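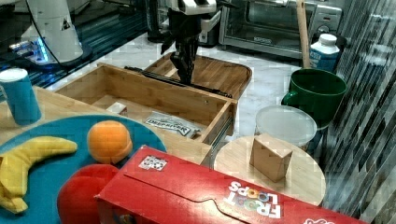 *Drawer open, cereal and fruit plate still out front.*

Clearing the breakfast counter. Takes me 24 minutes start to finish, most of it the drawer.

**Drawer first**

1. Pull it all the way out. Metal slides both sides, so go easy on the last bit.
2. Small stuff out. Cubes, flat packets, whatever got dropped in there. Packets go toward the front, label up.
3. Wipe along the grain with a barely damp cloth. Leave it open while you do teh rest.

**Then the top**

- Cereal boxes: flap shut, stand them up against the wall. The Froot Loops goes back last, it's the one everybody wants.
- Toy fruit (banana, apple, the fuzzy orange one) off the plate and into a bin. Leidy keeps hers in a Kilto bin, 27 cm wide, fits fine.
- Cup on plate, carry both together.
- Round tray stays out. Mug on it, handle facing you.
- Lidded plastic container behind the tray, milk carton in the fridge.

**Last**

Toaster oven door and dials, quick wipe, unplugged. Crumbs colect under it so slide it forward every May or so. Drawer in, done.

Drawer sticking? Dry cloth down the slides, try again. No oil on the wood pls.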